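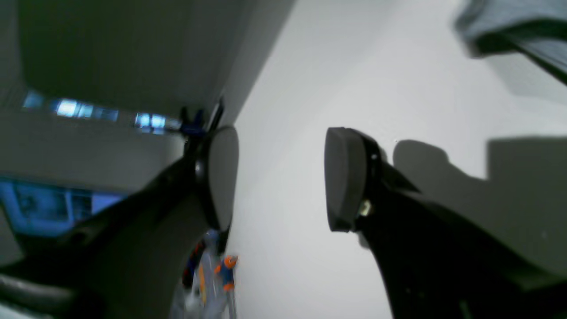
Gallery 11: Flat work, light cotton

Kistent garment care pages
Posted Saturday, September 5, 2020

The Zandness workroom handles one garment type per session. Gallery 11 covers the short, dull stage between the laundry pile and the first fold: getting a knit shirt flat on the table. Most folding guides skip it and start with a shirt that is already square. A shirt picked out of a pile is seldom square.

Working height is 900 mm, measured from the floor to the table surface. Lower tables make people lean on the fabric with their forearms, and jersey moves when it is leaned on. The surface is bare. A cloth or blanket on top is useful for ironing but adds drag, and a light knit will stretch along the drag line when it is pulled straight.

Terms used on this page:
Body – the tube of fabric between the armholes and the hem.
Run – the direction of the knit columns, normally collar to hem.
Flap – any part of the shirt lying outside the outline it should have.
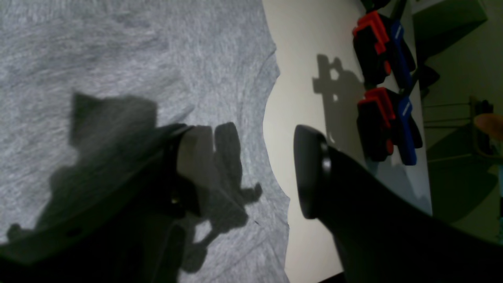 Seams are the best guide to where a shirt is on the table. Hems curl and collars roll, but a seam keeps its length and can be followed by eye or by fingertip. On heathered gray the streaks in the yarn compete with shallow creases, so look for a line that keeps to a steady path. The curved seam near the wavy edge of the cloth is the kind to look for: it follows the outline, while the faint creases cross the fabric at a slant. Find one such seam before moving anything. Then work away from it, with short pulls and a flat hand.

Fabric weight matters at this point. The settings in the Banura folding chart assume jersey of 200 grams per square meter. Thinner cloth should be lifted and set down again in place of being pulled. Heavier cloth can be pushed. The chart gives a folded width for each size but says nothing on how to flatten the shirt first – a gap these galleries are meant to fill.
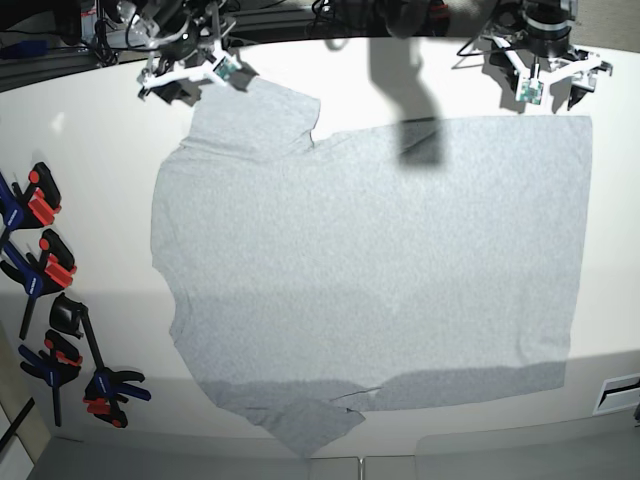

Mansour
Garment care editor, Kistent

Light gray cotton T-shirt on a white table, spread almost flat. The right portion has a straight top edge and a straight right edge, and those two edges are the reference for everything else. The left side still bulges, and a flap extends past the main hem line.

Order of work from a layout like that one:
1. Leave the straight edges alone.
2. Settle the collar and shoulder area. Height there pulls on the whole upper body.
3. Draw the rounded side outward until the cloth lies smooth, then bring it back to line.
4. Turn the flap last. Check whether it belongs to the front or back layer before turning it.
5. Smooth once, collar to hem, along the run.

Do not smooth across the run. It widens the body, and the shirt will come out broader than the chart width – 43 cm before the side folds, for the size used in this series.

A slanting crease near the hem often means the two layers have slipped. Pressing it down by hand fixes the top layer only. Lift the hem, let both layers hang, and lay it back down.

Next gallery: sleeves.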